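Spent part of July re-specifying the vinyl banners for our storefront clients. Posting my notes as a thread, mostly for people who buy banners for small shops and get handed a quote they can't read. Dry stuff. Mute if you don't hang things on walls.

1/ Start with the fabric weight. Banner vinyl is sold by ounces per square yard. 13 oz is the usual outdoor grade, 18 oz is the heavy one, and 10 oz is for indoor events. If the quote says "premium vinyl" with no number, ask for the number.

2/ Weight alone doesn't tell you the strength. Two 13 oz banners can have different scrims inside. Scrim is the polyester mesh between the vinyl layers. Thread count per inch and yarn denier both matter. A loose scrim with a thick coat weighs the same as a tight scrim with a thin coat and tears a lot sooner.

3/ Blockout vs. frontlit. Frontlit lets light through from behind. Hang it in a shop window facing in and by 3 p.m. you're reading the street through your own sale price. Double-sided banners need blockout, period.

4/ Mesh is a separate product. Perforated, lets some wind through, loses some color. We use it on fences and scaffolding. People ask for it on storefronts because they heard it handles wind. A banner screwed flat to a wall has very little wind going through it, holes or no holes.

5/ Same goes for wind slits, the half-moon cuts. We stopped cutting them. They take very little load off the banner and each one is a place for a tear to start. If the installer insists, get the corners reinforced first.
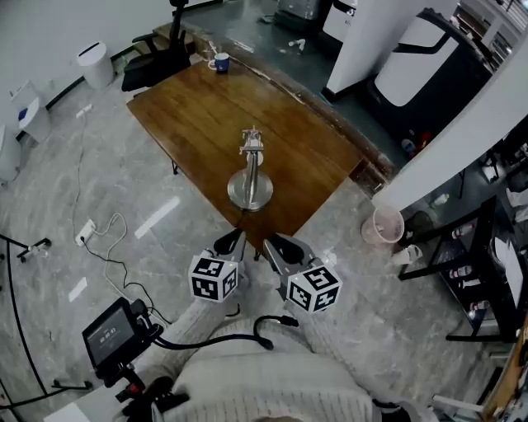

6/ Hems. Three ways to do it: sewn, taped, welded. Welded is what I specify for anything outdoors over a month. Heat weld fuses the vinyl to itself, so there's no thread to rot and no adhesive to creep. Tape is fine indoors. Sewn is fine if the thread is UV-rated polyester, and it's worth asking.

7/ Hem width should be at least 1 inch, and I ask for 1.5. The grommet has to land in doubled material with some margin on both sides. Tâm Bùi on our install side sends me a photo every time one doesn't. I have a folder.

8/ Grommet spacing. Every 24 inches is the trade default. For a long banner on a windy corner I go to 18, plus all four corners. Spacing matters more on the top edge than the bottom. The top carries the weight and most of the flapping.

9/ Grommet material: brass or nickel-plated brass. Plain steel stains the hem and then the wall. Landlords notice the wall.

10/ Reply from Lộc Cao, who runs a print shop and has opinions: "tell them about webbing." OK. Webbing is a nylon strap sewn into the hem so the grommet pulls on the strap and the vinyl just rides along. For anything longer than 20 feet I want it on the top and bottom edges.

11/ Ink. Solvent, eco-solvent, latex and UV-cure all print on vinyl. For a banner that gets rolled and reused, I avoid heavy UV-cure coverage because it can crack at the fold. Latex is my default. Full-strength solvent still lasts longest in sun, and it needs time to outgas before anyone laminates or rolls it.

12/ Rolled, with the print facing out. Never folded. Folding puts a crease in the scrim and you'll see a white line across the logo for the rest of its life. If the shop ships folded to save on freight, pay for the tube.

13/ Cost, since people ask. Our last batch was 50 banners, 13 oz blockout, welded hems, corners reinforced. Two quotes came in $900 apart. I lined them up item by item and the whole gap was hems and grommets. The cheap one had taped hems and grommets every 36 inches. Same vinyl, same ink.

14/ We tried a sample pack from Drurkine and one from Bovetti. Both held color fine on the test wall. The Bovetti hem peeled at one corner, and it was a taped sample, so I'm not holding that against their welded product. I should have asked for matching hems before testing. My mistake.

15/ Hanging hardware. Bungees with a ball end are better than zip ties or rope. They give a little in a gust and snap before the grommet does. A bungee costs pennies and a banner doesn't. Zip ties are for the two bottom corners when you need the thing to stay flat for an opening.

16/ Tension. Pull the top corners first, then the bottom corners, then work toward the middle. If you start at one end and go around, all the slack collects in the last corner and you get a diagonal wrinkle through the phone number.

17/ Anchors. Brick: sleeve anchors into the brick or lead shields into the mortar, depending on what the building owner allows. Ask in writing. Stucco: find the framing behind it. EIFS, the foam-backed kind that looks like stucco: don't, unless someone has a detail drawing for it.

18/ Permits. Many towns treat a banner as a temporary sign with a day limit and a maximum area. Some count each side. Toàn Đồng does our filings and his rule is to call the zoning desk before the art is approved, not after. Resizing a finished file is a bigger job than the client thinks.

19/ Art files. Build at full size or at a clean 1:10, and say which one in the file name. 100 dpi at full size is plenty for anything read from across a street. Keep live text 3 inches in from the edge so no letter ends up with a grommet in it.

20/ Letter height. One inch per 10 feet of viewing distance is the comfortable figure. You can read smaller, but drivers won't. Most storefront banners I get sent have twice the words they have room for. Cut the website. People search the shop name anyway.

21/ Cleaning: mild soap, soft cloth, cold water. No solvent wipes on latex prints. Dry completely before rolling or you'll open the tube to mildew and a smell.

22/ Someone asked for the spec sheet. It's one page: weight, scrim, blockout yes/no, hem type and width, grommet spacing and metal, ink, packing. Send it with the request for quote and make every shop fill in the same lines. Hằng Tạ is cleaning up the formatting and I'll post it under this one.

23/ Pole pockets get their own thread. I still have two arguments going about pocket depth – and one of them is with Lộc.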